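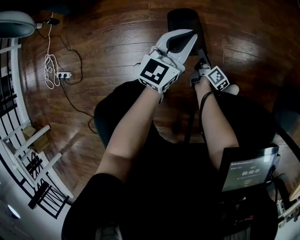

About Flurnine

Equipment planning for robotics and automation

Flurnine is an independent planning and budgeting practice for organizations buying robotic equipment. We prepare requirement statements, cost models, tender documents and acceptance plans for manufacturers, colleges and research labs. We do not sell hardware, hold distribution agreements or accept referral fees from suppliers. Our income comes from the buyer.

What we do

Most of our work begins before a supplier has been contacted. A client has a task in mind, a funding window and a figure that was entered on a form some months earlier. We test that figure against the task. The first deliverable is a baseline cost sheet with 128 line items, covering capital purchase, freight, electrical work, guarding, spares, software licences, operator time, storage and disposal. Lines that do not apply are marked nil and left in place, so that two bids can be read against each other without reconciling their headings.

The baseline sheet is followed by a requirement statement. It records payload, reach, cycle time, duty, floor loading, network needs and the skills of the people who will run the equipment. Suppliers receive the same statement at the same time. Questions from one bidder are answered to all.

Planning for demonstration and data equipment

A growing share of our files concerns hand-held grippers and related equipment used to record manual demonstrations for robot training. The grippers are a small part of the expense. Budgets in this category are usually short on the following:

Operator hours. Seated or standing, an operator needs breaks, a second person for changeovers and paid time for rejected recordings.
Tracking markers. Printed marker cubes wear at the corners and need to be replaced as sets. We budget them as consumables.
Gripper jaws and pads. Stock should be held on site in matched pairs.
Power and cabling. Count outlets at the work position before ordering. Extension leads and power strips laid across an open floor are acceptable for a trial; for a permanent station we cost fixed outlets and cable covers.
Displays and timing. The operator should be able to read the session timer without putting down either gripper. Mounting arms are often left off the quote.
Storage. Recorded data grows faster than the equipment list. We model storage over the full term of the project, including one backup copy kept off site.

Rooms are treated as part of the purchase. Polished floors, glare, railings and fixed furniture all affect where a station can be placed, and we prefer to survey the room before the layout is drawn. Where a site visit is impractical we work from dimensioned drawings and the client's own photographs.

How an engagement runs

A standard engagement takes 16 weeks from signed scope to purchase recommendation. Shorter terms are available for replacement purchases where the requirement has not changed. The work is divided into 3 stages, each invoiced on completion.

Stage one is scope and baseline. We interview the people who will operate and maintain the equipment, then issue the cost sheet.
Stage two is market and tender. We issue the requirement statement, manage bidder questions and score the responses.
Stage three is recommendation and acceptance. We write the purchase recommendation and the acceptance tests, and attend commissioning if the client asks.

A client may stop after any stage. All working files are handed over in an editable format, including the scoring sheets.

Tools and companion services

Vaditz is our costing workbook. It is licensed to clients for the life of the project and may be used by their finance staff without us. The current release separates lease from purchase and carries foreign exchange as its own line — a recurring problem for Canadian buyers quoted in US dollars or euros.

Cular is our register of spare parts and lead times. It is revised each June and whenever a supplier withdraws a part. Entries older than one revision are flagged.

Nair is our training program for purchasing staff. It covers requirement writing, total cost of ownership and the reading of automation quotes. Sessions are held at the client's office.

Thresholds and exclusions

We accept single-station projects. Enquiries below 300 hours of planned annual use are normally referred to rental, and we will say so in writing at no charge. We do not carry out functional safety assessments, electrical design or integration work, although we will cost all of these and help the client go to market for them.

Enquiries

Please include the intended task, the funding deadline, a floor plan if one exists and any quotes already received. Quotes are held in confidence and are not shared with other bidders.

Page last revised July 4, 2022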